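The Warblers at Skemholm 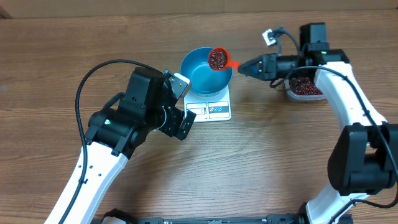

1. The Hide

Vasanthi Acharya reached the hide before five and found the door already open. Åsmund Lie was on the bench with his telescope pointed at the reeds.

"Anything?" she asked.

"Grebe. Two teal. The wind is wrong."

She sat down and took out her notebook. The reserve at Skemholm had a list that went back to the first warden, a man called Gumede, who wrote in pencil and did not believe in question marks. His list stood at 142 species. Number 142 was a marsh warbler, heard in May, long before either of them had come to the island. Åsmund had never accepted it.

"He was deaf in one ear," he said, when he saw which page she had open.

"You only need one."

The light came up slowly over the water. A reed bunting started, then stopped. Vasanthi poured tea from her flask into the lid and drank it while it was too hot.

2. The Song

It began on the left, low down in the willows past the sluice. First it was a swallow, then a blue tit, then a bee-eater, which neither of them had ever seen on the island. The notes ran together without a gap.

Åsmund took his eye off the telescope. He did not say anything for a long time.

"Sedge warbler," he said finally.

"Listen to it."

He listened. The bird went through a goldfinch and a blackbird's alarm and something dry and foreign that she thought must have come from Africa. Then it went back to the swallow.

"All right," he said.

She wrote down the time and the wind. He got up and looked for the bird until his knees hurt, and never saw more than a willow twig moving.

On the walk back to Grurkard he stopped at the gate and asked to see the notebook. He found the page with Gumede's entry copied on it. Beside it, years ago, he had made her put a small question mark. He borrowed her pencil, turned it around and rubbed the mark out.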